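Kitchen & Home > Tidy Tips > Recycling and Trash

Getting the Better of Empty Bottles

If your kitchen is anything like ours, the empties have a way of creeping along the counter until there is hardly room left to butter a slice of bread. We are big water and iced tea drinkers in this house (and I won't even start on what happens when the grandchildren come to stay!), so over the years I have settled into a few little habits that keep the bottle pile from taking over.

First of all, pick one spot for empties and stick to it. Mine is the end of the counter nearest the back door. Everything that's finished goes there, and once a day, usually while the coffee is brewing, I clear the whole lot in one go.

Give each bottle a quick rinse with an inch of leftover dishwater, shake it, and stand it upside down in the rack for a few minutes. Sugary drinks are the worst for ants, and we learned that the hard way one September -- I was wiping down shelves for days.

Then comes the bag. I like a round bin with a drawstring bag, folded well over the rim so it can't slither down inside when the first bottle drops in. A colored bag you can see through a little is a real help, too, as you can tell at a glance that it's the recycling and not the regular trash.
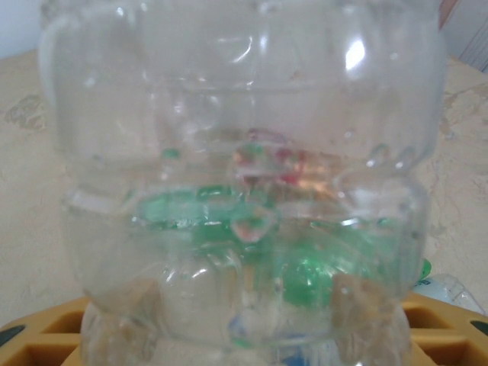 A big clear bottle on a yellow tray, and then the bottles down in the orange bag:

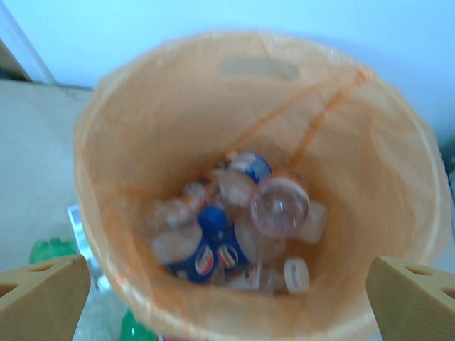

Now, about squashing. The larger bottles take up a shocking amount of room if you leave them full of air, so take the cap off, press the middle flat with the heel of your hand, and screw the cap back on while you're still pressing. It will stay flat that way. Do check your local rules first, though. Here in Turnby they're happy to have caps left on, but my sister over in Meltcombe has to save hers separately in a jar.

Don't wait until the bag is stuffed to the brim, either. I pull the strings when it's three-quarters full, tie them in a bow, and set it by the door. If the bin itself smells a bit stale, sprinkle 30 grams of baking soda in the bottom before you put in the new bag, and leave a couple of spare bags folded underneath while you're at it -- you'll be so glad of them on a busy evening.

And do keep one or two nice sturdy bottles back for watering the houseplants!

Posted 21/12/2024

Related tips
Seven uses for an empty jam jar
Wiping down a stone-look countertop
What to keep under the sink
Drying herbs on the windowsill

Contact us | © Kinnear Home Pages | Back to top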